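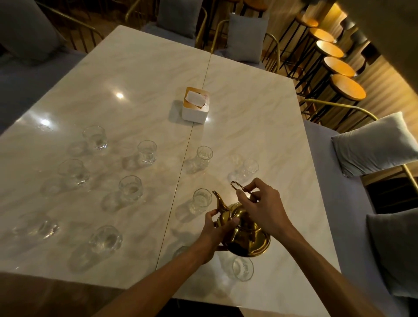 Kitchen corner: tea for ten, and the matter of the glasses

Regular readers of the Flernville Residents' Newsletter will recall that the lounge on level two has had its new tables for a month now. They are white, they are marble-patterned, and they show everything. Push the two together and you get one big table with a thin seam down the middle, and a standing invitation to whoever is pouring to find it with the drips.

The Wednesday tea has moved onto them regardless. It has also moved from mugs to glasses, following a campaign by Libor Šimek that began as a gentle suggestion and ended as a laminated notice on the fridge. Libor's position is that tea should be seen. Aleksandra Borkowska's position is that tea should be held without burning your fingers, and she has kept her mug, which she brings down from 34 in her cardigan pocket.

The glasses themselves are small, clear and faceted, with good thick bases, so they don't tip when somebody reaches across for the biscuits. They came in boxes from Avetti on the high street and the social fund paid for them. If you fill one to the brim you will regret it. Stop a finger's width below the rim, where there is still something cool to hold on to, and go back for seconds like everybody else.

The brass-coloured teapot has attracted the most comment. It has a round belly, a domed lid and a long curved spout that pours a lovely thin stream as long as you commit to it. Hesitate and the tea runs back down the outside and onto the marble pattern, where it will be noticed. Two hands, please, and bring the spout to the glass. Pouring from a height is very impressive and has so far been attempted by one resident, who knows who he is and has apologised to the tissue box.

On the subject of the tissue box: the white one with the light wooden lid lives in the middle of the tables. It is for spills and noses, in whichever order they arise. It is not a coaster and the lid is not a noticeboard. Anyone with strong feelings about the red marks on it may take them up with me after tea.

A few requests for the coming month. Set the glasses out before people sit down, spread over both tables, so that the far end isn't left passing things along like a bucket brigade. Rinse them by hand when you're done and leave them upside down on the grey tea towel. The pot gets hot water and a soft cloth and nothing else – Jarlath Mac Mathúna has offered to show anyone who asks, and several who haven't. Polish is in the cupboard under the sink, and should stay there.

Tea is at half past three as usual. Sławomir Wysocka is bringing the poppyseed cake again, and would like his tin back from last time. It's the blue one, and he has his favourite suspects.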